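Home Ask Browse Kitchen & Bath Appliances Log in

Toaster AND toaster oven on one marble counter, how do you all make this work?

Posted in Kitchen & Bath by pennywhistle_jo

I have a toaster oven, a two-slot toaster and a big bamboo cutting board all fighting over the same stretch of white marble, and I'm losing!
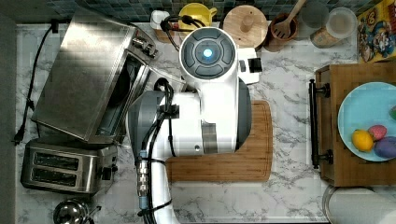

Manolis Deligiannis wants to know if the marble has been sealed, and whether I've measured from the wall or only from the front edge, and he says he can't tell anybody where to put a toaster oven until he has both. Fair enough, Manolis, so let me add what I left out.

I don't know about sealing. The counter came with the house and the people before us left a drawer full of manuals and nothing at all about the stone. It's white with gray veins and I love it more than is reasonable. The whole run is 96 inches, which sounds like a lot until you take out the sink and the part by the door where everybody drops mail and keys. What's left has to hold the two toasting machines, the board, and the row of stuff that lives along the back by the tile (small blue-gray squares, the one thing in this kitchen I would have picked myself).

The toaster oven is the problem child. It's stainless, it's heavy, and the door folds down, so when I open it I need the whole space in front of it clear. That's the same space where I chop. So I chop, then I shove the board over, then I open the door, then I shove the board back because I forgot the scallions. Then somebody wants toast. The toaster sits right next to the oven and I keep bumping its lever with my elbow.

My husband says get rid of the toaster, since the oven makes toast. It does make toast! It takes forever and it's only brown on one side unless I babysit it. I have two kids who eat at different times and one of them will only eat a bagel half if it's "the dark kind." So I'd really like to keep both if I can.

What I'm asking, I guess:

Can the toaster oven go all the way back against the tile, or is that bad for the grout or whatever's behind it?

Is heat from either one going to hurt the marble over time? There's a spot that looks duller to me in the mornings when the light comes in low, but I may be making it up.

And is it okay to keep a bamboo board out on marble all the time, or should it be standing up somewhere? Mine has the groove around the edge and I use it for everything. It's gotten kind of dry.

I measured like Manolis told me to and I have 5 inches between the back of the toaster oven and the wall right now. If I could get some of that back I'd be so happy. Thank you in advance, and please don't tell me to remodel.

garlicpress_mel

Okay, so I've had this exact fight, only with laminate, and I'll tell you what I ended up doing, although it took me most of a winter to get there.

First, don't push it flat against the wall. Look in the manual (you said you have a drawer full of them, so go dig!) because every one of these has a clearance number and they're all different. Mine wants a gap in back and on both sides and more above it. I ignored that for a while because I wanted the counter space, and I ended up with a brownish smudge on the wall paint that never came off. Tile is tougher than paint, sure, but I'd still worry about the cord getting pinned back there and going soft against the hot metal. Bring the cord out to the side and let it hang loose where you can see it. If the manual says you can have less than 5 inches then by all means take it back, just don't go to zero.

Second, and this is what fixed my mornings — I stopped keeping them side by side. I know it feels tidy to have both toasty things in one corner. But you use them at different times for different people. I moved the two-slot toaster way down to the far end of the counter next to the bread, with a little plate underneath for crumbs, and suddenly the kids could make their own toast without being in my armpit. Bread, toaster, butter, knives, all within reach of one spot. The oven got to keep its corner and I got my elbow back.

If you've only got the one outlet back there then this gets more complicated. Please don't run the two of them off a power strip. They both pull a lot, and I tripped our breaker so many times with the toaster and the kettle that my daughter learned where the panel was before she learned to tie her shoes. Check what else is on that circuit before you decide.

About the door. Try turning the oven a little bit so the door opens toward the end of the counter and away from your chopping spot. Mine sits at a bit of an angle and I thought it would bug me and it doesn't. You do lose a triangle of space behind it, which is where my oven mitts live now. Just make sure the hot back corner isn't aimed at a cabinet side or at whatever you keep in that row by the tile, especially if any of it is plastic or oil.

I did buy a little riser shelf for a while, a Skiltard, and it cost me 82 dollars and I took it right back to the store. It was fine for mugs. It wobbled with the toaster on top and I kept picturing it going over. Plus you can't put a toaster UNDER anything, the heat goes straight up out of the slots, and I'd guess half the pretty pictures of appliance shelves online have somebody doing exactly that. Don't!

No advice on the marble, I've never been that fancy.

stonecold_artie

Marble and bamboo I can do.

The heat from the feet of a toaster oven isn't going to crack your counter on an ordinary day. Marble is pretty forgiving about warmth. What it doesn't like is being hot in one place and cold everywhere else, over and over, so I wouldn't set a tray straight out of the oven on it, even if you only had the dial at 300. Put a trivet next to the oven and leave it there. If you have to go find the trivet you won't use it, I know I don't.

Your dull spot is much more likely to be acid. Lemon, vinegar, tomato, wine, that sort of thing. It takes the shine off in a minute or two and it doesn't wash out, because it isn't a stain, the surface itself is changed. People call it etching. Look across the counter with your face down low near it and the light behind. If the spot is a ring or a drip shape, there's your answer. And sealer won't stop etching, which surprises a lot of people. Sealer is for stains.

To see if it's sealed, put a spoonful of plain water on it somewhere you don't care about, and leave it for ten minutes or so. Wipe it up. If the stone underneath went darker, water's getting in and it's time. I use Soninum on mine every March, only because that's when I remember. You wipe it on, wait, and buff it off before it dries cloudy. Move the appliances first. I went around mine once, like a fool, and you could see the outline for months.

Don't clean around the toaster with vinegar. My sister did that to get the crumb grease up. A drop of dish soap in warm water, wipe, dry with a towel.

The board: bamboo is fine on marble, in fact I like having one out because it catches the lemon before the stone does. The trouble is when it sits flat and damp. Juice runs into the groove, over the side and underneath, and then it's trapped between the board and the counter. You get a swollen board and maybe a mark. So when you're done, wash it, dry it, stand it on its long edge against the tile until bedtime and then lay it back down if you want to. Well away from the oven, though. Heat on one side is what makes them cup.

Dry bamboo wants mineral oil. I get Herorell board oil from Mwakalinga, the hardware place, but the plain stuff from the drugstore does the same job. Wipe on a good coat, let it sit overnight, wipe off what's left. Do the groove and the ends too. Don't use olive oil, it goes sticky and smells like an old crayon.

I've oiled more than 300 of these things between my own and the ones at the church kitchen, where they all get run through the dishwasher no matter what the sign says, and the bamboo ones come back nicely unless they've split.

dub_dub_kay

just get rid of the toaster, your husband is right. flip the toast halfway

pennywhistle_jo

Dub, I showed him your answer and now he's unbearable, so thanks for that!

Mel, I'm moving the toaster down by the bread tonight. There's a second outlet at that end but I need to find out what it's on, because I have a feeling it's the same line as the microwave. I found the manual too, and it wants four inches in back, so I get one whole inch. I'll take it.

Artie, I got my face down on the counter like you said. It's a ring. It's exactly the size of the bottom of my lemon juice bottle. I don't want to talk about it. Water test is going on right now over in the mail corner, and I'll come back and say how dark it got.

Is there any fixing a ring like that at home, or do I just park the cutting board over it and pretend?

stonecold_artie

There's a polishing powder for light ones. You rub it in with a damp cloth and a lot of patience. If you can feel the ring with your fingernail, call a stone person. Otherwise try the powder on a hidden bit first, and yes, mine has a board parked on it.

Contact us Terms Privacy Copyright, all posts belong to their posters Back to top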